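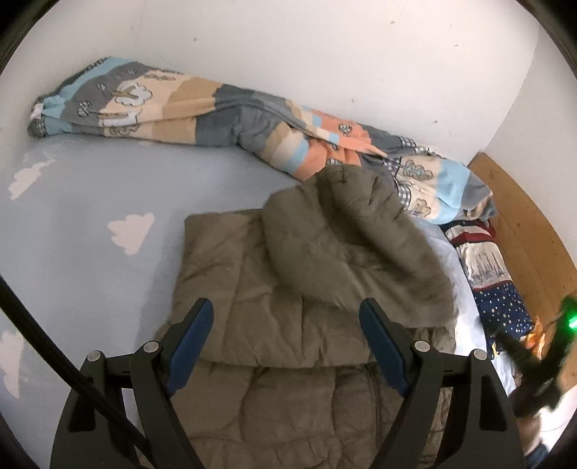
Sostow Kapok Pillow

Sizes: Small, Standard, Long
Fill: 100% kapok, 1,000 grams in the Standard
Cover: unbleached cotton with side zipper
Choose a size to see price and stock

I sold pillows for a long time before I found one I wanted to take home. Every time a sample came in I'd give it a couple of weeks, write down what I thought, and then go right back to the sad flat thing I'd owned since college. The Sostow is the one that stuck. I've slept on mine since last June, my wife stole it for most of the winter, and we now have two of them so we can stop arguing.

What's in it

Kapok is the fluff that grows inside the seed pods of the kapok tree. It looks like cotton and it feels a bit like down, only drier and a little slippery between your fingers. Each fiber is a hollow tube with a waxy coating, so it weighs next to nothing and doesn't soak up moisture very well. You can't really spin it into yarn (people have tried!), but it makes wonderful stuffing, and folks in Southeast Asia have been sleeping on it for a very long time.

Our kapok comes from Rattanakul, a family outfit that cleans and grades it before it gets baled. Cleaning matters a lot with this stuff. Cheap kapok has bits of seed and pod left in it, and you'll feel them at two in the morning when one of them is poking your ear. I've opened plenty of bales from other places and spent an afternoon picking out crumbs. With these I might find a stray seed now and then. If you find one in yours, just pull it out and toss it.

The covers are sewn by Fandavon from a tight plain-weave cotton. Tight is the important word there. Kapok fibers are fine and they'll sneak out through anything loose, and then you have fluff on your pajamas and fluff on the cat. There's an inner bag and an outer cover, both zipped, and the inner zipper sits at the opposite end from the outer one so they don't make a lump together.

How it feels

OK, so this is the part everybody calls me about. It is softer than buckwheat, firmer than down, and a lot quieter than either shredded latex or those crunchy hull pillows. When you first lie down it feels tall. Give it a minute and your head settles in and makes its own little dent, and the fill stays put under your neck. It doesn't push back at you like foam does. If you love that bouncy memory foam feeling, I'd save your money, you probably won't like this.

New ones come overstuffed on purpose. Kapok packs down over the first few weeks, and I'd much rather you take some out than wish you had more. Open both zippers, pull out a handful, zip it up, sleep on it, and see. Keep what you take out in a paper bag somewhere dry. You will want it back later, I promise.

Do the unzipping outdoors or in the bathtub. I did my first one on the living room rug with the ceiling fan going and I was finding fluff behind the bookcase for months.

Picking a size

Small is for travel, for kids who are past the toddler stage, and for people who sleep flat on their backs and hate height. I also keep one in the car for my lower back.

Standard fits any regular pillowcase. Side sleepers and back sleepers both do well with it, you just take out more or less. If you aren't sure, get this one.

Long is a proper body-length pillow. It's nice if you like something to hug or to put between your knees, and it also works along a wall behind a daybed. It needs a long pillowcase, which we don't carry (sorry, I know, I keep asking).

Stomach sleepers, I'd go Small and remove a good bit. My friend Keith Birkett sleeps face down like he fell off a roof, and he took out so much that his was practically a place mat, and he says it's the best pillow he's ever owned. So who knows!

Looking after it

Please don't put the fill in the washing machine. I can't say this enough. Wet kapok mats into clumps and it takes forever to dry in the middle, and once it's clumped there's no bringing it back. The outer cover comes off and can go in on cold, then line dry or tumble on low. The inner bag can be washed too if you empty it first, but that's a job for a patient person.

For everyday care, fluff it when you make the bed. Grab both ends, shake it, smack it a few times, turn it over. Every month or so, put it outside in the sun for an afternoon. Sunshine does something great to kapok, it puffs right up again and smells faintly like hay. On a damp day skip it and wait for a better one.

If you spill something on it, get the outer cover off fast. Most small spills won't make it to the fill. If they do, pull out the wet part, throw that bit away, and top up from your paper bag.

One more thing, and it's a serious one. Kapok burns easily. Keep the pillow and any loose fill away from candles, space heaters and anything else hot, and please don't smoke in bed with it. And no adult pillows of any kind for babies.

Topping it up

After a year or two your pillow will be lower than when you got it. That's just how plant fill behaves. We sell loose kapok in refill bags, same grade from the same bales, and a refill bag is also 1,000 grams, so you could restuff a whole Standard from scratch. Most people only need a few handfuls. I'd split a bag with somebody.

Compared with the Prilus

We also carry the Prilus, our latex-core pillow, and I get asked which is better at least once a day. They're very different animals. The Prilus holds one height forever and you can't change it. It's heavier, it's springier, and it sleeps warmer in my opinion. It also asks nothing of you, no fluffing, no sunning, no paper bag in the closet. If you want to put a pillow on the bed and never think about it again, get the Prilus. If you're a fiddler like me, the Sostow is a lot more fun to live with.

Questions I get a lot

Does it smell? A little, for the first few days. Kind of like dry grass. Air it out and it goes away.

Is it okay for allergies? I'm a pillow guy and not a doctor, so ask yours. There are no feathers in it, if that's what bothers you. Some people are sensitive to dust from any loose fill, and for them I'd suggest having someone else do the adjusting.

Is it vegan? Yep. Tree fluff and cotton.

Can I use my own pillowcase? Sure. Anything that fits. I like a plain cotton one, slippery satin makes the whole thing slide around.

Why is mine lumpy? You've probably got fill bunched up at one end from shipping. Unzip the outer cover, leave the inner bag closed, and work the lumps apart with your fingers from the outside. It loosens up faster if it's been in the sun first.

Can you make one in a custom size? Not right now. I did a few for people as favors and it ate my weekends.

Shipping and returns

Pillows go out within 3 business days. They're squashed down for the box, so don't panic when you open it. Leave it out overnight before you judge it, and give it a good shake in the morning.

You can send it back within a month if you don't get along with it, even if you've slept on it. Just put all the fill back in first, please. Refill bags can be returned only if they're unopened.

If you're stuck between sizes, use the contact form and tell me how you sleep and what you're using now. I answer those myself, usually in the evening after the dishes are done.

Page updated Saturday, September 3, 2022. Long size back in stock.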